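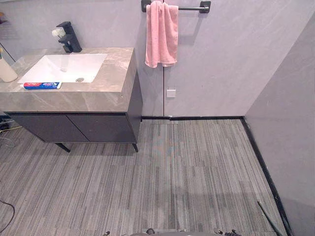

Irar data collection group - minutes, February

Present: collection team, labelling team, Metine site lead. Apologies from Skodance.

1. Previous minutes
Accepted with one correction: the kitchen total should read 231, not 213.

2. Bathroom set
Target is 300 accepted episodes. 231 kitchen episodes are closed off and don't count toward this. So far 70 bathroom episodes have been accepted. The toothpaste task starts with the tube flat on the counter in front of the basin. Operators asked whether the tube may be turned between takes. Agreed yes, any angle, as long as it stays on the counter.

The towel task stays on the list. Labelling asked for one wording - "take the towel off the bar" - and will fix the older entries.

3. Rejected episodes
Most rejections were for starting the recording after the arms had moved. Operators are to hold still for a count of three first. Labelling will stop trimming these by hand.

4. Storage
Ekwueme's drive has 368 episodes not yet copied to the shared server. Copying to run overnight. No deletions until the file check is done.

5. Other business
Metine wants the striped carpet tiles kept for the rest of the set. Agreed.
Spare gripper pads still on order.

Next meeting in March, 10 am, same room.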